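Visit Report: Soil Conditioning Trials at the Irnbridge Growing Station

6/18/20
By Kwaku Arthur, Turf and Soils Section

Search this site Enter keywords Go

Members of the Section attended the open day held at the Irnbridge growing station, where Sowah Soils is testing a range of liquid and granular conditioners on heavy clay. The visit was arranged at the invitation of the station manager and was open to growers, greenkeepers and advisers. Numbers were limited to 15.
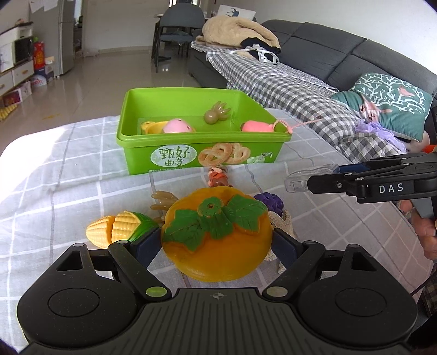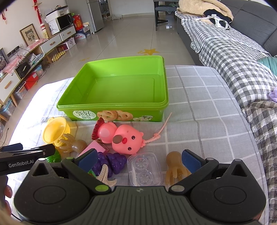 The station occupies a gently sloping site on the eastern side of the town. The upper fields drain freely, but the lower ones hold water for much of the winter and have a long record of compaction from harvest traffic. It is on the lower fields that the present trials have been laid out. The host explained that the ground was subsoiled before the plots were marked and has not been cultivated deeply again.

Morning session: gypsum and calcium products

The party was first taken to the gypsum plots. Granular gypsum was spread in April at two rates, with an untreated strip left between each pair of plots. The higher rate was 3000 kg per hectare. Pits had been dug at the end of each strip so that visitors could examine the soil for themselves. In the treated plots the top layer broke readily into crumbs when handled, and grass roots were found well below the old plough layer. In the untreated strips the soil came away in flat plates and the roots ran sideways along them.

The host was careful to say that a single season proves little. The spring was dry, and cracking alone may have opened up the clay. Members asked whether similar results could be expected on soils that already hold plenty of calcium. The reply was that they could not, and that a full soil analysis should be obtained before any gypsum is bought.

Stikine wetting agent

A second group of plots has been given over to Stikine, a wetting agent supplied as a liquid and applied by knapsack sprayer. These plots are in close-mown ryegrass and are intended to represent sports turf. Water was poured from a can on to treated and untreated ground. On the treated side it soaked in within a short time, while on the untreated side it lay on the surface and ran towards the path. Several members noted that the untreated side was also the more heavily walked, and the point was accepted by the host.

Stikine is watered in directly after spraying. The station has used a monthly programme, which would be too costly for most parish grounds. A trial of two applications a year is planned.

Afternoon session: compost and records

After lunch the party inspected the composting yard, where green waste from Edby is turned, screened and stored under cover. Salt content is tested in each batch. One batch had been held back on this account and was to be blended with older material before use on seedbeds.

The visit closed with an account of how records are kept. The station now holds 3703 soil readings, of which 546 have been taken on the lower fields since the trials began. Members may consult the tables on written request to the station office.

The Section wishes to thank the staff at Irnbridge for their time. A return visit will be proposed once the second season's pits have been dug.

Last updated: Turf and Soils Section, visit reports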